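Session helpers wanted for two-armed block work at Finum

Can a machine tidy a playroom yet? Put away the toys, sort the parts bin, set out the pieces for the next person on the line? Short answer from our bench at Finum: partly, slowly, and on some days much better than we expected. We'd love your help finding out how much further it can go!

The project is called Zosier. Our helpers drive two arms by hand through small everyday chores, and the recordings are used to train the arms to do the same chores alone. Right now the chore is wooden blocks: picking them out of a mess and laying them down in a shape someone asked for. A child of four does this without thinking. For two grippers it is still hard work – edges slip, blocks lean on each other, and a piece placed a finger's width off spoils the next one.

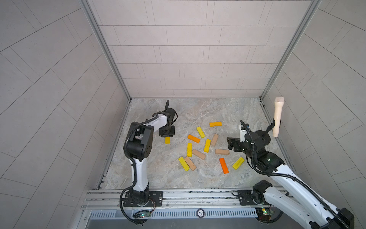 Both arms over the blocks, Rastano lab.

We want to reach 3000 good recordings by May and have 2000 so far. After blocks come folded towels and cutlery, then shelf stocking with our shop-floor partner, Hrynyshyn.

What you'd do
Steer the arms through short tasks, 10 to a session, with a break whenever you want one. Mark each try as good, usable or failed. Tell us what felt awkward (we really do change things when people tell us).
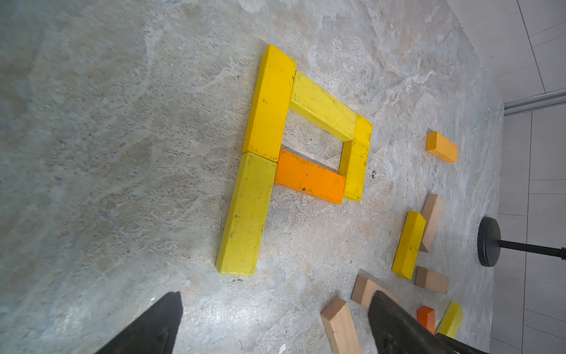
Five blocks laid edge to edge as a letter-like shape, with loose blocks to the right.

Who we're looking for
Anyone 18 or over with steady hands and some patience. No robot experience needed, and no coding. People who cook, sew, stock shelves or look after small kids tend to have very good ideas about how a chore should go, so please don't rule yourself out. Left-handers very welcome.

The practical bits
Sessions last 30 minutes plus a short practice run on your first visit. They are paid, mornings or afternoons, and you can book as many as you like. The lab is step-free and there is coffee.

To apply, send a few lines through the Finum contact page with "Zosier" in the subject and the hours that suit you.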